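Hanmont Drawstring Bags, Kitchen Size
Pack of 170. Also sold in a box of 326 for people with teenagers.

These are garbage bags. They hold garbage. We have tried writing something loftier and the garbage bags did not improve.
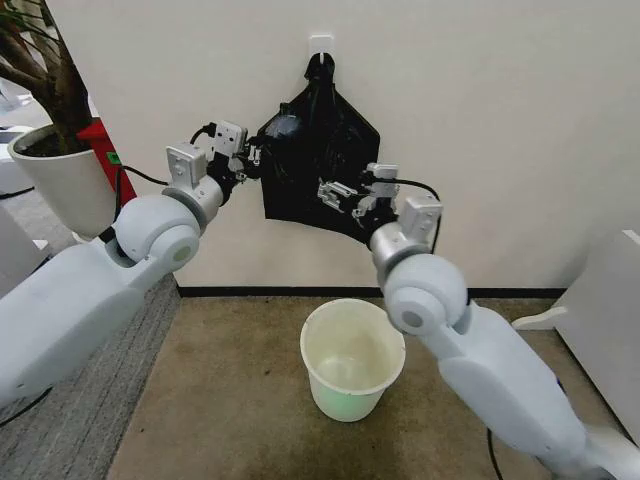 Black, with handles. Hangs from a wall hook.

Each pack comes on a flat card, so it fits in the drawer where your last pack exploded. The handles tie twice if you are strong and once if you are normal. No scent. We offered "mountain linen" until August and have apologized to everyone involved.

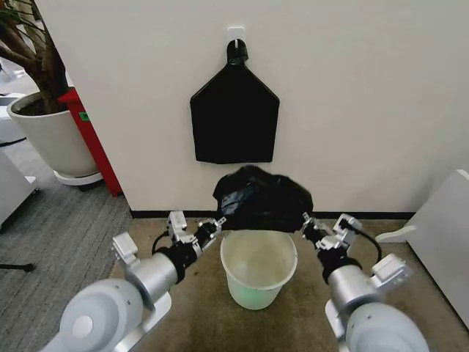

Over a bucket, bag draped across the rim.

Ships from Bilport in 2 to 16 days, depending on the ferry's mood. Returns go to our Netelstead counter, unused bags only, please. We mean it.

Customer comments 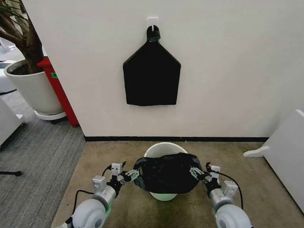

Anca Mihăilă: Bought the 326 by mistake and will be leaving them to my children. Handles are good. One bag split on chicken bones, which I blame on the chicken.

Tudor Avram: Bring back mountain linen.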